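The Kitchen Where the Dishes Are Not White

By Padmavathi Reddy
6 Sep 2019

When I moved to Mendudska, I rented a small flat with a white kitchen, white plates, white cups and a white table. For the first months I believed this was elegant. Then came December, when the light goes away in the middle of the afternoon, and I noticed that I was eating my dinner in front of the television because I did not like to sit in that room.

I tell this because many readers have written to us with the same complaint. They have a white kitchen, often they did not choose it, and they are not allowed to paint. What can they do with it? My answer is to leave the walls in peace and to look at the small things, the ones that you wash every evening.

For this article I visited kitchens in Mendudska and in the old streets behind the Gaillard market. The one I liked most is in a building called Venard, on the third floor. Its owner, Sida, teaches music at home and cooks between two pupils. She bought the flat two years ago and she has spent, by her own calculation, 228 euros on the kitchen since then. All of this money went into dishes, a basket and one good knife.

"I had no budget for cabinets," she told me. "I had a budget for bowls."

The room has the form of an L, with a white countertop on two sides and white cabinets under it. The wall behind the counter is covered with panels in a marble effect, with thin grey veins that run diagonally. It is a calm background, maybe a little cold. So Sida lets the colors come from things that move. A bowl is pink, a cup is pale blue, and the vegetables stay outside where she can see them. 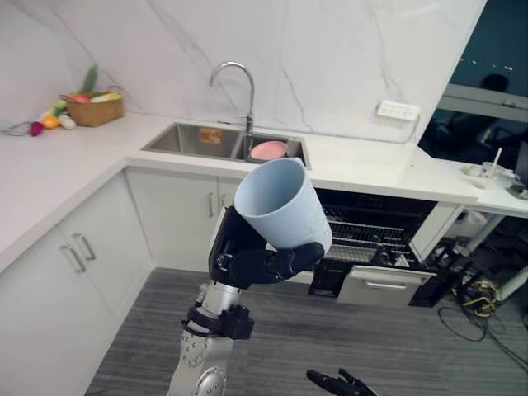 A pale blue cup, a pink bowl in the sink and the vegetables by the wall give the white kitchen its color.

I asked her if she plans which colors go together. She said no, but she has one rule, to buy only soft colors for the dishes and to leave the strong ones for the food. I think it is a wise rule. A radish has a magenta that no factory can make well, and next to a pale blue cup it looks even stronger.

The woven basket in the corner is also part of her system. Green leaves stand up out of it like in a vase, and what does not fit inside lies in front on the counter. In my mother's house everything was put in a drawer of the refrigerator, and there we forgot it. Sida says she throws away less now, and that her soups became better.

If you want to try the same in your own kitchen, begin slowly. Do not buy a set. Take one bowl and one cup, use them for 10 days, and see if your hand goes to them first in the morning. Look for a cup with a small relief on the outside, it is pleasant for the fingers. Second-hand shops are full of single pieces that cost 3 euros or less.

I have started also. My first bowl is yellow, and I found it in a box under a table at the Gaillard market, together with 30 saucers that I did not take. I eat in the kitchen again, most evenings.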